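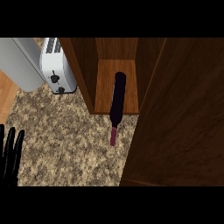 Grodby Stitch Charts

Grodby is a set of 64 crochet stitch charts stored as plain text, with a small script that prints them at a readable size. The charts were drawn by Nathalie Van Loon and typed up by Fasil Belay. Version date: 27/09/2023.

What is in the folder

charts/ holds one file per pattern
keys/ lists the symbols, in US terms
print.py turns a chart into a PDF page
errata.txt has known mistakes

Chart format

Each line is one row, with row 1 at the bottom. Odd rows are read right to left and even rows left to right. A period is a chain, x is a single crochet, T is a double crochet and B is a bobble. Turning chains are not drawn. The stitch multiple is on the first line of the file, so "6 + 1" means any multiple of 6 plus 1 more.

Charts meant for working in the round are marked ROUND on the second line. Read every row right to left for those.

Printing

Run print.py with the name of the chart. The widest chart is 120 stitches across and needs landscape paper. Add --large for bigger symbols. Long charts are split over pages, and the last row of a page is repeated on the next.

Known problems

Chart 21 has a missing increase in the corner. Tekle Kahsay sent a fix, which will go in with the October update. The bobble symbol prints too close to its neighbor in --large mode.

Use

You may print the charts, change them and sell what you make from them. Please keep Nathalie's name on any chart you pass on. Corrections can go in errata.txt, with the chart number and row.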